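Last touched 30 January 2019. Still missing a few rows, see bottom.

# idside-episodes

Episode list and listener survey for the Idside podcast (fandom, costumes, tabletop, kids' stuff, whatever we felt like that week). One row per episode. One row per survey answer. Put together from the show notes, the old Havdale feed and a spreadsheet that got passed around too long.

Not the audio. Audio is still on the feed, go get it there.

## What's in it

- `episodes.csv` - 352 rows, number, title, date, length, topic tags, guest yes/no
- `survey.csv` - 859 rows, the "how do you do fandom with your family" survey from the Hallmont con
- `tags.txt` - tag list, one per line, lower case
- `bosman/` - cleanup scripts. Run `bosman clean` first, then `bosman merge`. Other way round gives you duplicate episode numbers.

Lengths are in minutes, rounded down. Anything under 60 seconds was a trailer and got dropped. Live shows have `live` in the tags column, and the title usually says it too.

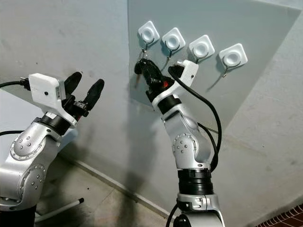 Key ring on one of the wall hooks.

## Tags

Done by hand, by ear, over a long time. So they drift. Early episodes use `costume` for everything. Later ones split into `cosplay`, `halloween` and `renfaire`. I merged the obvious ones. Did NOT merge `comics` and `webcomics`, people kept asking for those seperately.

`kids` means the episode is about kids. `kid-safe` means you can play it in the car. Not the same thing!! Check both if you're building a playlist.

No tag means it hasn't been listened to again yet. Doesn't mean no topic. 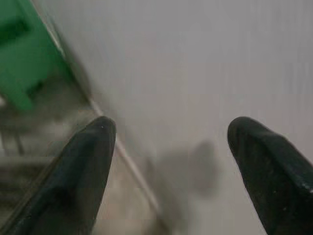

## Survey

Paper forms at the con, then a web form after. Same questions on both, but the paper one had the order of 4 and 5 flipped. Fixed in the merge.

Columns:

1. `id` - random, no link to the paper form
2. `source` - paper or web
3. `age_band` - adults only. Forms filled in by under-18s were pulled
4. `q1` to `q6` - multiple choice, key in `survey_key.txt`
5. `free` - free text, cut at 200 characters

Free text had names and handles in it. Went through it twice. If you spot one I missed open an issue with the row id ONLY, don't paste the text.

Paper answers lean toward people who were already in line for our panel, so yeah, they like us. Don't use this for "what fans think". It's what people near our table think, plus whoever clicked the link.

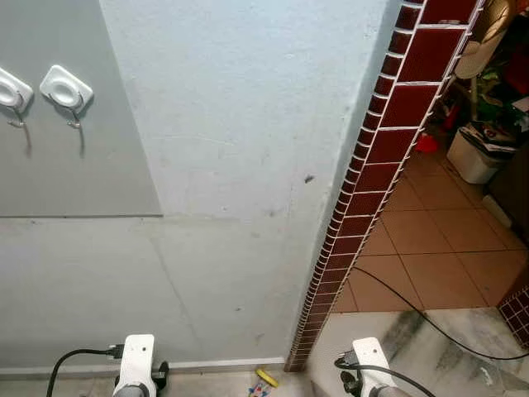 A listener emailed after the first upload to say question 3 ("do you dress up with your kids?") had no answer for people without kids, so she'd ticked "never" and felt bad about it. Fair. There's no way to pull those apart now. Treat "never" in `q3` as "never, or doesn't apply". Next survey gets a proper box for it.

## Known problems

- Two episodes share a title. Different shows, use the number
- Dates before the move to Havdale are upload dates, could be later than the recording
- Guest column is yes/no only, on purpose. No names in here
- Some titles have curly quotes, some straight. Open as UTF-8 or Excel will make a mess
- `length` is blank for the crossover episodes, those files live on the other show's feed

The crossovers also have no tags right now. I started on them and then the con happend. 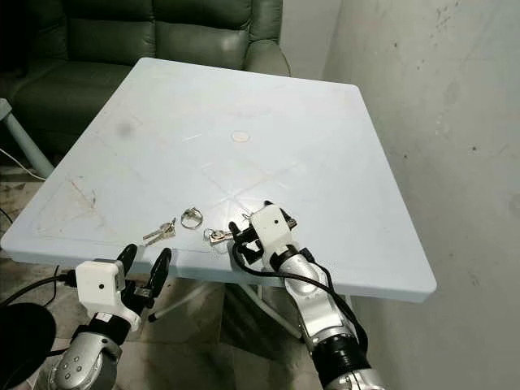
They'll go in with the March update, along with the bonus shows that only went out by newsletter. If you need the crossovers before then, match on title against the feed, works for most of them. Watch the colons.

## Using it

Free for anything non-commercial. Credit "Idside episode data". Class projects fine, fan wikis fine. If you quote from `free`, keep it short and don't go hunting for who wrote it.

Fixes by pull request please. One fix per request, edit the csv in a text editor, keep the row order. Tag changes need the episode number in the commit message.

## To do

- [ ] crossover tags
- [ ] newsletter bonus shows
- [x] flip q4/q5 on paper forms
- [ ] decide on `comics` / `webcomics`
- [ ] check `live` tag on the Hallmont shows, at least one is wrong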